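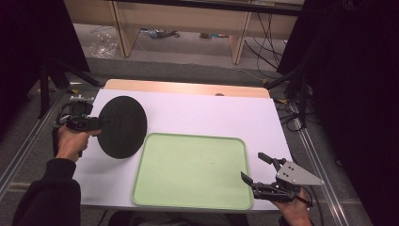 3.2 Gathering the demonstrations

We gathered all of our table-setting examples by hand, with two people taking turns at the Brarnevard site and a good deal of tea in between. Each demonstrator works with a pair of hand-held grippers, one for each hand, and carries out the job much as they would at home, only a bit slower. We had first tried driving the Skulano arms from a distance – a method we are still fond of – but our demonstrators found it tiring, and their movements grew stiff and cautious by the afternoon. With the hand-held tools they relaxed, and we think the learning system is better off for it.

The full set holds 459 demonstrations, recorded in blocks of 30 with a rest after each block. We asked for no particular grip or path, and we kept the small hesitations and second tries, as a policy that has only ever seen tidy behaviour tends to be a poor neighbour to real crockery. Recordings were trimmed and checked in Plamo before training.

Round plates gave us more to think about than we had expected, and we spent much of January talking over how they ought to be handled. A plate with a low rim offers very little to hold, so the view close to the fingers matters a great deal in the moments around a grasp or a release. In Figure 2 the dark plate sits on the light green tray between the two open, padded fingers, and its rippled surface catches glints of light that could easily be mistaken for an edge. We left such highlights in the training data, and did not adjust colour or brightness afterwards.

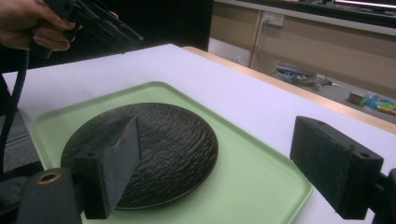
Figure 2. Gripper view of the plate on its tray, with the other hand-held gripper behind.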